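打印本页 | 用电子邮件发送

Flasora 学生机器人社：常见问题

Hazel Rosenthal
2020年1月23日

每个学期开始的时候，我收到很多邮件，里面的问题差不多是一样的，所以我把回答写在这一页。中文不是我的母语，如果有的句子不容易懂，请写信给我，我会改。社里的同学已经帮我改过一些错字，但是后来加进去的几段还没有人看过。

关于入社

你们社是做什么的？

我们是一个学生社团，题目是在家里工作的机器人，主要是厨房里的事情：拿杯子，放瓶子，把台面上的东西收拾到托盘里。我们不做足球机器人，也不做格斗机器人。如果你喜欢这两种，学校里有别的社，他们的人很友好，车间就在我们走廊的另一头。

社的工作分成两部分。一部分是平时的练习课，教新社员怎样操作机械臂，怎样记录一次任务，怎样看数据。另一部分是准备 Wistard 杯。这是我们每年参加的一个学生比赛，在后面的问题里我会说得详细一些。

我没有学过编程，可以参加吗？

可以。去年入社的人里面，有学食品科学的，有学建筑的，也有一位学法语的同学，她现在负责我们全部的任务说明书。编程的部分在练习课上从头开始教。但是我请你诚实地想一想你有没有时间。没有基础的人在前面几个星期会比较累，要自己在家里看材料，也要做小作业。

如果你完全不想写程序，也有事情可以做：布置台面，检查记录，写说明书，做零件，管理物品清单。这些工作我们一样看重，在比赛的报告里名字也是写在一起的，按照姓的字母顺序。

我已经会编程，可以不上练习课吗？

编程的课可以不上，安全的课必须上。有一位很能干的同学以前没有上安全课就来操作，把自己的袖子夹在夹爪里面了。他没有受伤，只是毛衣坏了。从那以后规则就是这样，研究生也要遵守。

要交多少钱？

社费一个学期600元，包括零件、打印材料和练习课的讲义。如果这个钱对你来说有困难，请写信给我，不需要写理由，我也不会告诉别人。比赛的车票和住宿另外计算，学校一般会付一部分，付多少要到报名以后才知道。

另外，借工具箱回家要交押金200元。工具箱还回来的时候，我们一起打开看一遍，东西都在，押金当时就退给你。如果少了一个小螺丝，我们不会扣你的钱。如果少了扭力扳手，我们要谈一谈。

什么时候上课？可以中间加入吗？

练习课在星期六的下午。学期开始以后也可以加入，但是请先把已经讲过的讲义看完，然后跟一个小组一起做一次完整的任务，再决定你要进哪一个组。十月以后我们一般不再收想参加当年比赛的新队员，因为分工已经定了。只想上课的人，任何时候都可以来。

可以带朋友来看吗？

可以，请在前一天告诉我。来看的人站在黄线外面。如果机械臂是通电的，请不要和正在操作的人说话，哪怕他是你很好的朋友。

关于设备和软件

你们用什么机械臂？

我们用的叫 Mostero，是以前的社员设计的，后来每一届都改一点。现在的版本底座比较重，搬动的时候请两个人一起搬，不要一个人逞强。它的肩关节有一点松，我们都知道，请不要每次都在群里报告。如果你听到的声音和平时不一样，那是另外一件事，请马上停下来并且告诉组长。

夹爪有软的和硬的。软的适合拿瓶子、杯子，硬的适合拿小的包装袋和卡片。换夹爪以后一定要重新校准，哪怕你觉得位置看起来完全一样。校准的步骤贴在柜门里面。请按照顺序做，不要凭记忆，我自己也是每次看着那张纸做的。

Yoon 是什么？

Yoon 是我们自己写的记录软件。操作的时候它把图像、关节的位置和你按的按钮存在一起，以后可以一步一步地看。名字的来历我问过很多人，每个人的说法都不同，所以我不写在这里。

新社员最常见的问题是忘记在开始以前填任务的名字。如果没有填，软件也会记录，但是文件的名字只是一串数字，后来要找就很辛苦。请一定填写。名字的写法是：动作，物品，地点，中间用短横线。比如“放-水瓶-托盘”。请不要写“测试”“再测试”“最后的测试”。我们的硬盘里面已经有很多“最后的测试”。

我的电脑可以装 Yoon 吗？

看记录的部分在一般的笔记本电脑上都可以用。操作机械臂的部分只能在社里的电脑上用，这是为了安全，也因为驱动程序比较老，在新的系统上有时候会死机。有两位同学正在改写，什么时候改好我不能保证。请不要自己在社里的电脑上升级系统。

练习用的厨房在哪里？

在宿舍区旁边的一套公寓里，学校借给我们用。地址在入社以后的邮件里。公寓的门用电子锁，密码每个学期换一次，请不要发到大群里。

公寓不是仓库，请不要把个人的行李放在那里过周末。如果你带了食物，走的时候也请带走。邻居对我们很客气，我们也要对邻居客气：晚上十点以后不要让机械臂做有声音的任务，特别是放金属东西的任务。

关于台面任务

“台面任务”具体要做什么？

这是新社员学的第一个完整任务，也是 Wistard 杯里最基本的一项，所以我在这里写得长一点。

任务单上会写开始的时候台面是什么样子，结束的时候应该是什么样子。中间怎样做，由你的小组决定。常用的物品有托盘、分格的盒子、水瓶、杯垫和电热水壶。单子上可能要求把水瓶放到杯垫上，或者把壶从一个地方移动到另外一个地方，或者把小包的茶或者咖啡放进盒子的格子里。

每一个动作听起来都很容易。人的手做这些事情不用想。可是当你要用夹爪来做，你会发现托盘有边，瓶子的底要抬得比边高；你会发现壶的把手只在一侧，夹爪要从那一侧进去，而手臂不一定转得过去。所以请在动手以前先站在台子前面看一分钟，把路线说给你的搭档听。

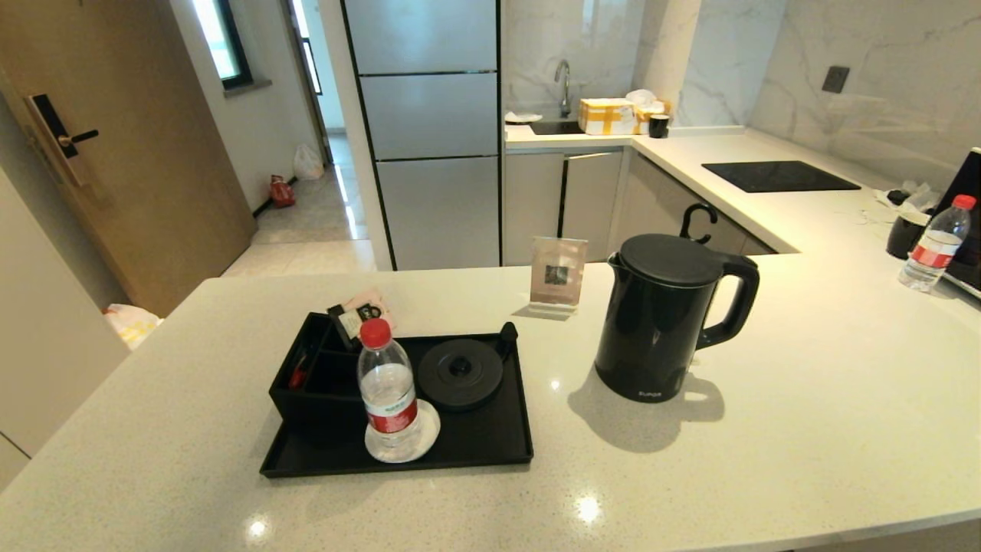 中岛台面：水瓶在托盘里的白色圆杯垫上，壶在托盘旁边，底座在托盘上。

看台面的时候应该注意什么？

我建议先看高的东西，再看低的东西。高的东西会挡住手臂，也会挡住相机。水壶和瓶子之间如果还有一个立着的小牌子，新手常常只看见前面两个，手腕转过去的时候就把牌子碰倒了。碰倒了要扣分，而且它倒下来的方向很难预料，有时候会滑到别的东西下面。

然后看透明的东西。透明的塑料瓶在浅色的台面上，软件不容易找到它的边。我们的办法是找瓶盖和标签，颜色清楚的部分比较可靠。如果你的瓶盖是红色的，请也看看台面上还有没有别的红色的小东西，不然程序可能会选错目标。去年有一个小组的程序很认真地去夹了一小包糖，夹了一个下午。

然后看影子。上午和下午的影子不一样，窗户边的光也会变。黑色的壶投下来的影子，在深度图上没有问题，在颜色图上有时候会被当成物品的一部分。请在记录的备注里写明灯是开着还是关着。

最后请看后面的台面。很多人只整理自己面前的一块，忘记了后面靠墙的地方也在相机的视野里。如果后面还有一瓶一样的水，程序有可能认为那个才是目标。规则允许后面有别的东西，真实的厨房也是这样的，所以我们不要求你清空，但是你要知道那里有什么。

壶可以装水吗？

不可以。在练习和比赛里，壶都是空的，底座的插头不插电。这条规则没有例外。也请不要在任务用的壶里面给自己烧水喝。想喝茶的人可以用社里办公室的热水瓶。

水瓶要用满的还是空的？

由任务单决定。满的瓶子比较重，但是容易站稳。空的瓶子很轻，夹爪稍微碰一下就倒。很多人以为空的更容易，练习以后就改变了看法。如果任务单上没有写，请用没有打开过的满瓶，并且把瓶盖再拧紧一次。打开过的瓶子请不要放回台面上，我们曾经让一块电路板喝过水。

物品的位置需要每次完全一样吗？

在第一个阶段需要。我们用可以撕掉的纸胶带做记号，做完请撕掉，不要让胶留在石头台面上。到了第二个阶段，位置要故意改变一点，看你的方法能不能适应。改变多少，由搭档来决定，操作的人在摆放的时候转过身去。有的组会偷看，我能从记录里看出来，因为手臂一开始就走得太有信心。

一个任务要做多少次？

要交给组长以前，每个小组大约做200次，分在几个星期里完成。请不要在一个晚上做完。人累的时候，动作会变得很像，数据看起来很整齐，可是对学习没有什么帮助。失败的记录请留着，在备注里写“失败”，再写一句原因。我特别希望你们写那一句原因。“没夹住”太短了，“夹在瓶盖下面的斜面上，滑了”就很好。

什么算成功，什么算失败？

物品在正确的地方，站着，没有别的东西倒下，手臂回到了休息的位置，这样算成功。瓶子的底有一半在杯垫外面，在我们社里算失败，在 Wistard 杯里由裁判看情况。我们对自己严格一点，到了比赛会比较轻松。

如果搭档和你的意见不一样，请写“有争议”，星期六大家一起看。这样的讨论有时候很长，但是我觉得它是我们社里很有意思的部分。有一次为了“壶嘴应该朝哪里”谈了整整一节课，最后在任务单上加了一行字。

我可以从家里带物品来吗？

可以，我们很欢迎，因为社里的东西大家已经太熟悉了。请不要带玻璃的、有感情价值的，或者从室友那里没有问过就拿来的。带来的东西贴上名字。学期结束还没有拿走的，会送给新社员。

关于分组和比赛

怎样分组？

每个小组2个人。一个人操作，另外一个人看着台面，手放在停止按钮的旁边。每做完一段就交换。看着台面的人不可以同时看手机，这一点我说过很多次，还会继续说。

你可以和朋友一组，也可以请我帮你找搭档。按照我的经验，两个人的时间表合适，比性格合适更重要。中间想换搭档，请先和对方说，再和我说。

Wistard 杯是什么样的比赛？

参加的都是学生队。主办的人会布置几个房间，里面的家具和物品各不相同，比赛的前一天才可以进去看。队伍要完成台面任务、开门任务和一个由裁判当天决定的任务。最后这一个每年都让人吃惊。有一年是把垃圾袋从走廊的地上拿起来，袋子很软，几乎所有的队都没有拿起来，我们也没有。

每个学校可以报2个队。如果我们想参加的人多，会在社里先做一次选拔，方法和正式比赛一样，只是房间就用我们的公寓。没有选上的同学可以做后备，也可以去现场帮忙。

比赛的时候可以远程操作吗？

有两个组别。一个组别允许人用手柄操作，另一个组别要求机械臂自己完成，人只能按开始和停止。新队一般从第一个组别开始。请不要觉得第一个组别低一等。在那里拿到好成绩的人，后来写自动的程序也写得比较好，他们知道手腕在哪里会卡住。

比赛的语言是什么？

规则有中文和英文。报告可以用其中的一种写。口头的介绍要回答裁判的问题，如果你紧张，可以请队友帮你翻译。我第一次介绍的时候把“夹爪”说成了“家教”，裁判过了一会儿才明白，大家都很有礼貌。

我们有多少机会得奖？

我不知道。我们的队有时候成绩很好，有时候在前面的轮次就结束了。如果奖是你参加的主要目的，请先来看几次练习再决定。

关于记录和隐私

相机会拍到我吗？

可能会。操作的时候相机开着，你的手和袖子有时候会在图像里，从走廊经过的人也可能被拍到。所以门上有一盏小灯，灯亮的时候请等一等再进去。如果你的脸被记录下来了，而你不愿意，请把文件的名字告诉我，我会删掉那一段。

请不要把快递盒、信件和有地址的袋子留在台面或者地上。有地址的盒子请先把标签撕掉。我们在整理旧的记录的时候，读到过一位同学的电话号码，读得很清楚。

数据可以用在我的毕业论文里吗？

可以，请先填一张表，写清楚你用哪些任务的记录，并且在论文里感谢做记录的小组。如果你要把数据放到网上，要得到每个参加的人的同意。请早一点开始问，有的人已经毕业了，回信很慢。

我可以在社交网站上发练习的照片吗？

可以发机械臂和台面。有人的照片，要先问照片里的人。门锁的按键请不要拍，谢谢。

其他的问题

机械臂不动了，怎么办？

请按照这个顺序检查：停止按钮有没有弹起来，电源的灯亮不亮，连接线有没有松，Yoon 里面选的是不是你的机械臂。大部分时候问题就在停止按钮。如果都检查过了还是不动，请关掉电源，在白板上写下时间和你最后做的动作，然后联系组长。请不要打开外壳。也请不要用手去推关节“帮助”它。

东西弄坏了要赔吗？

正常使用弄坏的，不用赔。请马上告诉我们，这样下一个小组就不会在不知道的情况下使用坏的东西。弄坏了不说，放回柜子里，是我唯一会真正生气的事情。

走的时候要做什么？

关机械臂的电源，盖上布，把台面擦一遍，把地上的袋子都拿走，看一看冰箱里面有没有自己的东西，关窗户，关灯，听到门锁响了再走。钥匙卡放回办公室的信箱。如果你是最后走的人，请在群里写一个“好”字，不用写别的。

我怀孕了／我有心脏起搏器／我用轮椅，可以参加吗？

请先写信给我，我们一起看你可以在哪里工作。中岛的台面对坐着操作的人来说有点高，我们有一张低的桌子可以代替，任务单也有对应的版本。关于起搏器，请先问你的医生，我没有资格回答。

你们招指导老师吗？

我们有一位指导老师，不过如果有老师愿意来讲一次课，特别是关于触觉传感器或者柔软材料的，我们会很高兴。我们付不了讲课费，可以请吃晚饭。

我的问题这里没有，问谁？

请写信到社里的邮箱，标题写“常见问题”。我一般在两三天里回答，考试的星期会慢一些。如果问题很急，和安全有关，请打安全课讲义第一页上的电话，不要等邮件。

最后更新：2020年10月（修改了工具箱和钥匙卡的部分）

打印本页 | 用电子邮件发送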